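3.2 How people talk about daylight

I went into this part of the study thinking people would complain about glare, and boy, was I wrong! Lumturie Mladenović and I coded 1,839 survey comments from tenants in Ernano, and the word we kept running into was "mood."
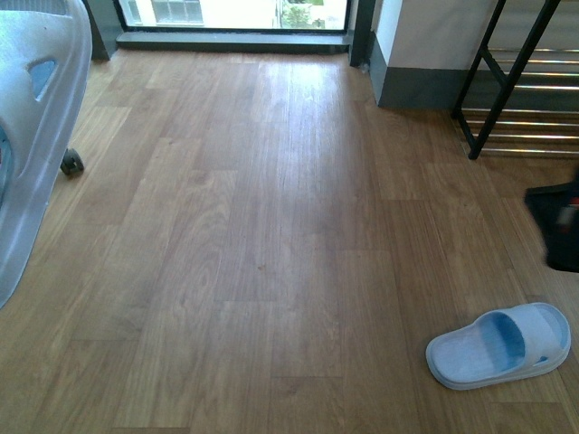 Jawad Baloch (who ran the November interviews) heard much the same thing, mostly from folks who work at home. They plan their mornings by the sun, and a few even move their chairs to follow it. I do that too, so I tried hard not to lead anybody on! 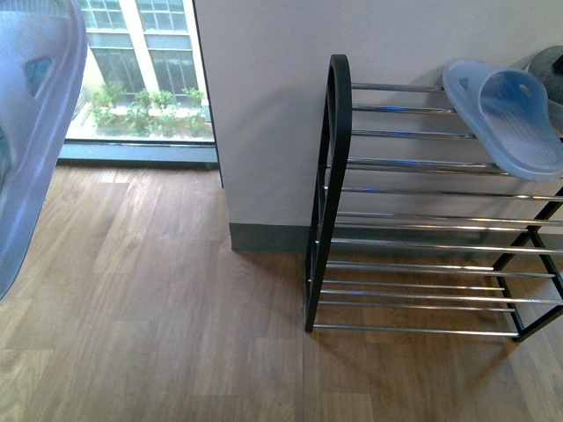

Figure 2. Tall window facing a neighboring building, with planting outside.

Only 26 comments brought up privacy, which still bugs me a little, and I come back to it in Section 4.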